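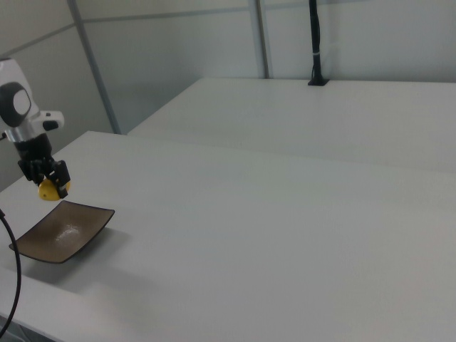 4. Grasp and place check (Brimside Robotics Club)

Do this section every Thursday before anyone runs their own code. The Jirard handout says the check can be skipped if the arm passed last week. We have tried that and do not recommend it.

4.1 Set the tray on the front table, inside the arm's reach. Square to the edge or at an angle, it should make no difference. If it does, your program has the tray position typed in by hand.

4.2 Load the Prieto script and set speed to 14 percent. The menu goes up to 100. Leave it alone.

4.3 Start the grasp. Keep hands off the table until the fingers stop moving.

4.4 Lift, hold over the tray, then release.

4.5 Write down the result, misses included. "Almost" is a miss.

Note: The screen will say GRASP OK when the fingers close, whether or not they closed on anything. Look at the gripper.

Note: Last season's team claimed 906 good placements out of 1,000. We can't find the log sheets, so don't quote that number in your Forik entry.

Caution: Check the slack in the black cable before any move that turns the wrist. The software does not know the cable exists.

If the check fails twice, go back to 3.2 and redo the zero position. Changing the grip force first has never fixed it for us.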